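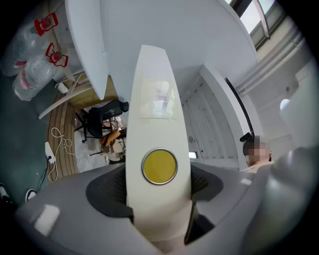

Morngate, March

Follerus hand gripper - notes and data card

Hand-held gripper with a camera on it, built in a shared workshop. You hold it, do a job with it, it records. The recordings are for teaching an arm to do the same jobs later. Arm not finished, see bottom.

Written in a rush before I go away, so ask Dilek Işık if something makes no sense. She did the housing, I did the wiring and the scripts.

What's in the folder

- housing/ print files for the body, left and right jaw
- fingers/ long finger and the short one. Use the long one, short one is only kept for the old clips
- scripts/ record, trim, check
- clips/ 457 clips, one folder per session, 19 sessions
- notes/ one text file per session, some better than others

Building it

Print the housing with the opening facing up. Do not scale it, the jaws will bind. We lost 17 hours of printing to that.

Screws are from the Mernard box, the shorter ones. Long ones go straight through into the slot.

Glue the grip pads last and leave them overnight. If a pad lifts at the corner, peel the whole thing off and start again, don't dab glue under it.
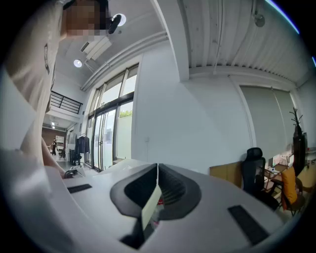 Camera settings stay locked once a session starts. Wide lens, so it picks up half the room whether you want it or not. Daylight changes a lot over an afternoon and the early sessions are all over the place for brightness. Left as they are.

Recording

1. Charge it. Full battery gives almost 30 minutes.
2. Open and close the jaws fully, twice. The trim script looks for this.
3. Do the job at normal speed.
4. Close the jaws, stop.
5. Write the note file straight away, not the next morning.

Faces get blurred before anything goes in clips/. Run check afterwards and look through the clips yourself as well, it misses people side on.

Known problems

- Left jaw sticks when cold. Warm it in your hand.
- Sound is recorded but is not in step with the video. Ignore it
- trim falls over if the folder name has a space in it
- Session 17 has no note file, my fault
- Width readings drift towards the end of a long clip. Dilek thinks its the spring, I think it's the sensor

Not done yet

Arm mount. The Altıntaş bracket nearly fits but fouls the cable, needs filing or a redraw. Seperate README when there is something to say.

Use the clips for what you like, just don't pass them on without asking one of us.

Ozan Aydoğan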